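*4 January 2023*

# The man who puts things back

Rogério Brandão does not like the word "organizer." He has been called one in print twice, and both times he wrote to complain. On his invoices it says "storage and floors," which he feels covers it.

"An organizer comes to your house and holds up a sweater and asks how it makes you feel," he says. "I don't want to know how you feel. I want to know how often you wear it and whether you can reach it."

We are sitting in the office he keeps above a tile shop in Plorkdale, a room I had expected to be immaculate. It has a desk with a coat on it. There are two more coats on the radiator. A mug near my elbow holds pens, a spoon and what may be a door handle.

"Dentists have bad teeth," he says, following my eyes.

Brandão spent his twenties packing orders for Gourlay, a mail-order supplier of plumbing parts that closed its last warehouse a while back. The catalog ran to 3076 items, most of them some kind of washer. He can still recite stretches of it, and does, until I ask him to stop.

"They had it arranged by part number, so the things that went out together lived at opposite ends of the building. You'd walk the whole length for a tap and then walk back for the thing the tap sits on. I wore out shoes. I went to my manager and said, put the tap next to the thing. He told me the numbers were the numbers."

He moved the taps himself during a lunch break. He was moved to returns by the end of the week, and he says he learned more there than anywhere else. Returns is where you find out what people picked up by mistake, and from which shelf.

Most of his work now is with small storerooms and parts rooms, the kind with one tired set of shelves and a lot of opinions. His method, as far as I can pin it down, starts with him standing in a corner and being in the way. He does this for a full day. Tainá Prado, his business partner since their first big job, at Kundthorpe, handles the part where somebody has to explain to the client what he is doing there.

"I tell them he's listening to the room," Prado says. She has come in with sandwiches and is looking for a surface. "They hate that. Then I tell them the day rate and they assume it must be scientific."

Prado came from floor painting. She did sports halls and parking garages before she met Brandão, and she has firm views on tape, which she considers a form of lying.

"Tape says, we might move this. And people hear it. They park a cart on tape without a second thought. If you paint the line, they'll at least feel bad."

Do they feel bad?

"For a month or so," she says. "Then you repaint."

The Kundthorpe job is the one they both bring up, partly out of pride and partly because they still disagree about it. They started there one September with a list of 2248 small parts and a building that had been storing them, in Prado's phrase, "wherever the last person got tired." Brandão wanted every container in the place to be the same color. Prado wanted a color for each kind of part. The argument lasted through lunch and, by her account, most of the drive home.

"Color coding works for exactly as long as the person who invented the code still works there," Brandão says. "After that you have a rainbow and a man holding a bracket, and the man is crying."

"He was never crying," says Prado.

"He was close."

Brandão won, mostly by ordering the bins before she got back from measuring. She took the floor as compensation and was not to be argued with about a single inch of it.

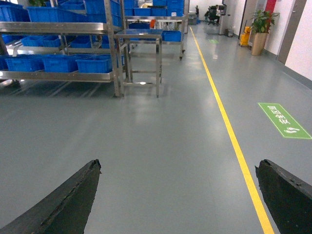
Bins are what he gets asked about most, usually by people hoping he will recommend a clever one. He won't. He wants a plain box, light enough that nobody dreads lifting it, and he wants a great many of them. Steel shelving full of plain blue plastic ones, with a yellow line on the gray floor to say where the walking happens, is as near as he comes to a decorating scheme. Prado allows herself a little more. She is fond of a green floor sign on the walkway side, set down where feet will meet it, and she'll defend a plant up near the top of a rack against anyone who calls it clutter.

"It's a leaf," she says. "Let them have a leaf."

Brandão says nothing, in the manner of someone who has lost this one before.

I ask what clients get wrong after he has gone. He answers so quickly that I suspect a pamphlet. They fill the empty bins. He always leaves some empty, and he always says why, and inside a month there is string in them.

"You need somewhere for the new thing to go. There's always a new thing. If every box is full then the new thing sits on the floor, and by evening it has friends."

At one workshop, Arov, he tried sealing the spare bins with a note reading LEAVE THIS ONE. On his return visit he counted 47 of them. All 47 notes were still in place, and the bins had been used underneath them. He found the care people had taken over this rather moving.

Prado's complaint is corners. People cut them, on foot, and then want the line redrawn along the shortcut. She used to refuse. Lately she has been going back to look at where the paint is worn and wondering whether the shortcut had a point.

"Don't print that," she says.

"Print it," says Brandão. "Big."

Neither of them will be drawn on whether any of this is worth doing at home. Prado's kitchen, she says, is fine. Brandão owns 148 glass jars, inherited along with an aunt's apartment, and has been meaning to match them to their lids. He has set aside a weekend for it more than once.

On the way out I ask about the coats. One is his, one belongs to the tile shop, and he isn't sure about the third. It was there when he signed the lease. He picks it up, looks around the room for somewhere to hang it, and puts it back on the radiator.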